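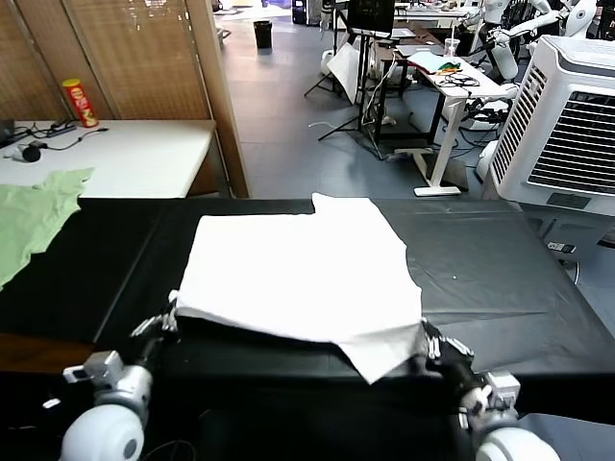

Folding towels in thirds, who's with me?

daiane_v
I switched from halves to thirds in September and I love it! Spread it flat, grab the two front corners, smooth it out, fold the long sides in. My whole shelf fits now, and I've got 15 bath towels!

gilmar.t
Halves, then halves again. Takes me 2 seconds. Thirds leave a fat lump in the middle.

daiane_v
Only if you skip the smoothing! Try it on a big table, it's so much nicer than the bed.

Tyyne H
Team thirds here, but I roll mine after. They look great in a basket :)

gilmar.t
Rolling takes up MORE room. I tried it with hand towels and went right back.

Tyyne H
Depends on the shelf, mine is really deep.

solange_vieira
Does this work with thin dish towels? Mine slide all over.

daiane_v
Yes! Fold those in half first, then thirds. So good.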